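Housekeeping and Linen Attendant, Furnished Rentals (part time)

Drotance Furnished Stays
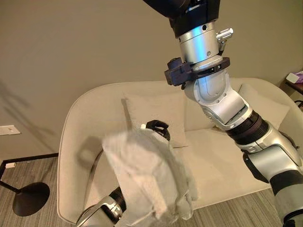
Drotance rents furnished apartments by the week and by the month. We are looking for one part-time attendant to get living rooms and bedrooms ready between guests and to look after the linen that goes with them. The job is based at our Kaltberg building, with occasional days at the Skekis building when that team is short.

The position reports to Aparecida Moura, housekeeping lead. It is 25 hours a week, mornings and early afternoons, with one weekend shift every other week. The start date is in July.

What the work is

Most of the shift is spent in living rooms. Each apartment has a sitting area with upholstered seating, and that is what guests notice first when they open the door. You will take the cushions off, vacuum the seat and the gap behind it, brush down the arms, check for stains and put everything back square. Light upholstery shows every mark, so you will learn which spots can be treated in the room and which have to be written up for Arvo Kettunen, who handles repairs and deep cleaning.

You will also sort, fold and put away cloths, hand towels, sheets and throws. Folding is done to a set size so that the stacks fit our shelves. A cloth that is torn, stained or worn thin goes in the rag bag and does not go back to a guest room. We would like you to hold pieces up and look at them before folding. A lot gets missed when people fold straight from the basket.

The rest of the job:

Vacuuming carpet, including under and behind the furniture
Wiping baseboards, switches and door handles
Spot cleaning painted walls with the soft sponge only
Making beds and setting out towels
Checking drawers and closets for things guests left behind, then bagging and labeling them
Filling in the room sheet and noting anything broken or missing
Restocking the supply closet on your floor

Kitchens and bathrooms are done by a separate crew. You may be asked to help them on a heavy turnover day, and you will be told at the start of the shift if so.

How a shift goes

You pick up your room list and keys at the desk when you arrive. Standard apartments are scheduled at 50 minutes for the living room and bedroom together. Larger ones get 75. If a room is in bad shape, call it in before you start and the list will be changed. We would sooner push a check-in back than have somebody rush.

Supplies are kept on each floor. We provide gloves, aprons, vacuum cleaners and all cleaning products. You need your own closed shoes with a decent grip. There is a staff room with a refrigerator and lockers, and you will get a paid break of 20 minutes on any shift longer than four hours.

Training

New attendants spend their first 3 shifts with someone experienced. Aparecida or Kazuhiro Tamura will take you through the room sheet, the folding sizes and the fabric chart. The fabric chart lists every type of upholstery we have and what may be used on it — please take it seriously, as most of the damage we have had to pay for came from the wrong product on a pale fabric. Training shifts are paid at the full rate.

What we need from you

Some cleaning, laundry or hotel experience, paid or not. If you have kept house for a family or looked after a relative's home, tell us about it in your application.
Comfortable being on your feet, kneeling, and moving light furniture
Able to read and fill in a one-page form in English
Reliable about start times
Able to work alone for most of the day

A driver's license is useful for the days at Skekis but is not required. Staff without a car can ride with the linen van, which leaves Kaltberg before the first shift.

What does not matter to us: your age, a gap in your work history, or whether you can give us references from this line of work. We do ask for two references of some kind. A former neighbor or a teacher is fine.

Pay and benefits

Pay is hourly and is set out in the offer letter, with a review after 9 months. Hours are guaranteed, including in the slow season. Paid vacation builds up from the first day. After the trial period you can also sign up for extra shifts at either building, which are posted two weeks ahead.

How to apply

Send a short letter or a resume, whichever is easier, to Wouter Van Acker in the Drotance office, and put reference 3249 on it. You can also leave it at the front desk in Kaltberg or fill out the paper form there. Tell us which mornings you cannot work, and whether you would be willing to cover at Skekis.

Applications close June 19, 2022. We will call everyone who applies, including those we are not able to offer a place. Interviews take half an hour and are followed by a short paid trial, in which you will prepare one sitting area and fold one basket of linen. Wear something you can kneel in.

Questions about the hours or the duties can go to Paora Cartwright at the front desk, extension 625. Please call after lunch, when the desk is quieter.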